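Search this blog
Go

Six weeks of not lifting anything

1 Feb 2018

I had a hernia operation before Christmas and I have now been signed off as fit to go back to work, so I am writing up what the time in between was like. Before I went in I looked for this sort of thing and mostly found either leaflets or horror stories. Mine was an ordinary operation on an ordinary person who sits at a desk for most of the week.

The operation took up one day. I was in at seven, had a long wait in a gown, and was home in time for the evening news. The leaflet said no driving until I could do an emergency stop without wincing, and nothing heavier than a half-full kettle for the first fortnight. I had read the second part as a rough guide. The nurse went over it again at the door and made it clear that it was meant as written.

The first three days I slept, ate toast and moved between the bed and the armchair. Getting out of bed was the worst part of the whole business. You roll on to your side, drop your legs over the edge and push up with your arm. I had been shown how and still forgot every morning until day five.

Stitches were what everybody asked me about. I had expected to be asked about the pain.

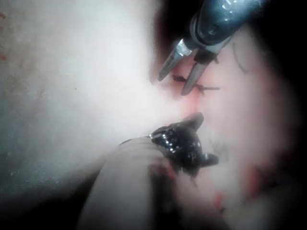
Nhung Khương told me she had gone back to the office nine days after hers and regretted it by lunchtime, and that if she had it to do again she would take every day the doctor offered and not answer a single email. I took that more seriously than the leaflet. I rang work the same afternoon and said I would be off until the end of January, and it was a short and easy call.

After the first week I was told to walk a bit every day. My phone counts steps, so I kept a note. On the first proper day I did 623, and that was to the postbox and back with a stop on the wall by the garages. By the end of the third week I managed 3,167, going down through Clokuvwood to the pond and home by the main road. It rained for most of that walk and I was very pleased with myself.

I also learned where all the benches are. There are two on the way into Clokuvwood, one of them missing a slat, and then nothing until the church. If you are fit you would never notice the gap. The council map shows a third bench outside the library but it was taken away when they did the paving.

Without the car I used the 505, which goes from the end of our road to Wondcombe. It is a good bus with a bad timetable. The seats over the back wheels are to be avoided for at least a month, and so is the stretch of road past the quarry, wherever you sit. I got off a stop early the first time and walked the rest.

Shopping was harder to sort out than I expected. A bag with milk and potatoes in it is much heavier than a kettle. I had deliveries for four weeks and asked the driver to put things on the worktop, and all but one of them did it without any fuss. Cat litter was the real problem. I ended up moving it a scoop at a time with a plastic jug.

As for keeping busy, I read one book of 379 pages about canals, which I enjoyed, and gave up on two novels. I watched a lot of daytime television about people buying houses. I had planned to sort out the photographs in the spare room and did not open a single box.

The healing went in jumps. Nothing would change for five or six days and then I would notice I had stood up from the table without thinking about it. Coughing stopped hurting in the fourth week. Sneezing took longer. 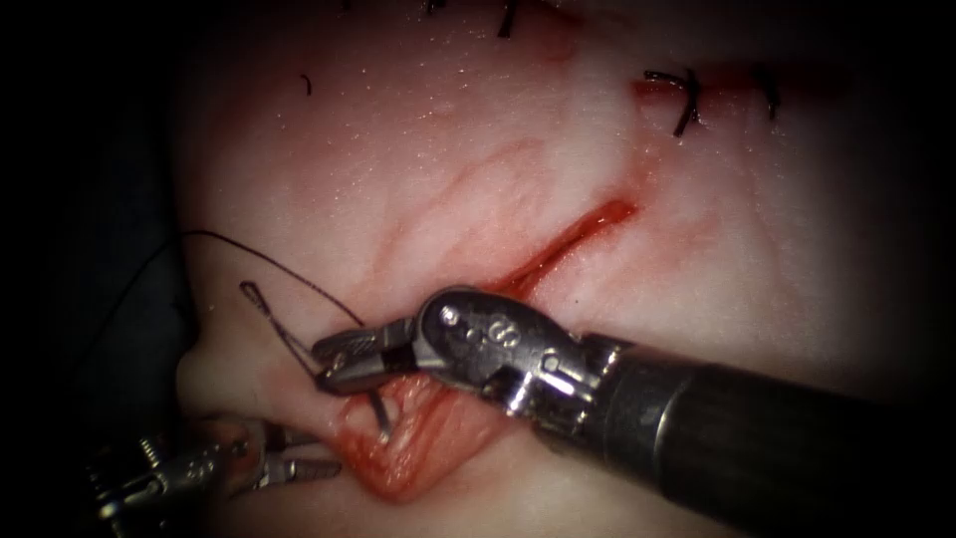 Black stitches near the top, with an open cut lower down.

I went back for my check at the end of the sixth week. It lasted less time than it took to park. I was told to build up lifting slowly and to leave the garden until the ground is softer, and I will probably do as I'm told. The scar itches in wool, so I have gone over to cotton vests. I start back on Monday with half days for the first week.

2 comments

Yareli Sandoval
The jug for the cat litter is a good idea, I wish I'd had it last July. I got my neighbour to do mine and felt bad asking every time. Did they give you anything for the itching? Mine went on for months.

M. Sheehan
They moved the library bench round to the side by the bins. It's still there if you need a sit down, but you wouldn't see it from the road.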